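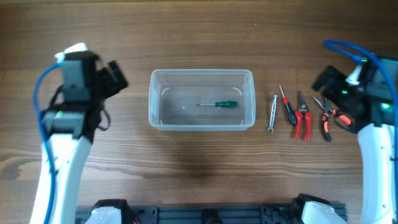 How to Tighten a Loose Cabinet Hinge

Posted 15 Mar 2022 in Repairs

A kitchen door that sags or rubs against its neighbor usually has one of two problems. Either the hinge has drifted out of adjustment, or the screws that hold it have pulled loose in the wood. The first takes a couple of minutes. The second takes an evening, most of it spent letting glue dry.

These steps are for concealed hinges, the kind with a round cup set into the door and an arm that clips or screws to a plate inside the cabinet. Older hinges that show on the front can be repaired the same way from step 3 on, but they have no adjustment screws.

What you need

A hand screwdriver that fits your screws (most are Phillips No. 2 or Pozidriv)
Wood glue
Plain wooden toothpicks or a length of thin dowel
A sharp knife
A damp rag
Masking tape and a pencil

Leave the drill in its case for now. A drill is how a lot of these holes get stripped in the first place.

Step 1. Find out what is moving

Open the door halfway and lift it gently by the outer corner. Watch the hinges as you do it. If the plate rocks against the cabinet wall, the plate screws are loose. If the cup shifts in the door, look at the two small screws beside it. If nothing moves and the door still hangs crooked, go to step 2.

Check the top hinge first. It carries most of the pull and tends to go before the bottom one.

Step 2. Adjust the hinge

On most hinges the screw nearest the door moves it left and right. The one further back moves it in and out. Height is set at the plate, either with a cam or by loosening the plate screws and sliding the whole thing up or down. Turn each screw a quarter turn at a time, close the door and look at the gap. Work both hinges in small amounts or the door will twist.

The older Beleck hinges in my own kitchen have the two screws the other way around, so try one and see before you assume anything.

Step 3. Take the door off

If a screw turns and turns and never gets snug, the hole is stripped. Put tape on the cabinet wall and pencil a line along the top edge of the plate, so it goes back in the same spot. Have someone hold the door, or set a stack of books under it. Unclip the hinges, bottom one first, then lift the door away. Remove the loose plate and put the screws in a dish.

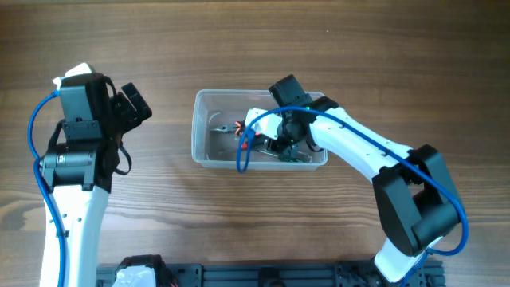

Step 4. Fill the hole

Blow the dust out. Dip two or three toothpicks in glue and push them in until they are tight, then snap or cut them flush with the knife. Wipe off any glue that squeezes out. For a hole that is badly torn up, drill it clean, glue in a piece of dowel and trim it level.

Leave it overnight. The glue bottle may give a shorter time, but this joint has weight hanging on it.

Step 5. Put it back

Line the plate up with your pencil mark. With dowel, make a small pilot hole first. Drive the screws by hand and stop when they are snug – one more turn can undo the whole repair. Hang the door from the top hinge, clip the bottom one, and go back to step 2 for the final adjustment.

If it comes loose again

Look at what is stored on the door. Spice racks and lid holders add more weight than you would think. A tall pantry door on two hinges may need a third.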